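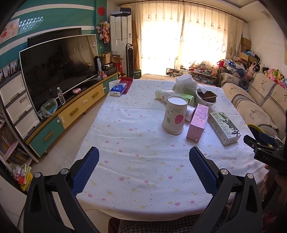

**FOR IMMEDIATE RELEASE**
September 7, 2025

**Wikavell adds printed table linens, opens second shop in Starmont**

Starmont. Wikavell, the home textile seller, is adding tablecloths and runners to its fall line. 19 prints in all, mostly small florals, a few plains. On shelves now at the Fenduneck store, online by end of the week.

Second shop opens same day in Starmont, Nuchit Street side of the old post office. Parking in back. Hours 10 to 5, closed holidays.

"People kept asking for cloths to match the curtains we brought out in May," said Uliana Sirko, owner. "We had the fabric. Took us all summer to get the hems right."

Cloths come in nine sizes, round and oblong. Machine wash cold, line dry, warm iron on the wrong side. Custom lengths by order, allow some 10 days. Swatches free at either store, limit five per customer.

Curtain line continues with no changes. Prices for the runners will be posted seperately.

Trade buyers: minimum order is unchanged, ask for the new sheet. Old sheet is no longer valid, please dont use it.

Press contact: Uliana Sirko, Wikavell, Fenduneck store. Samples on request.

###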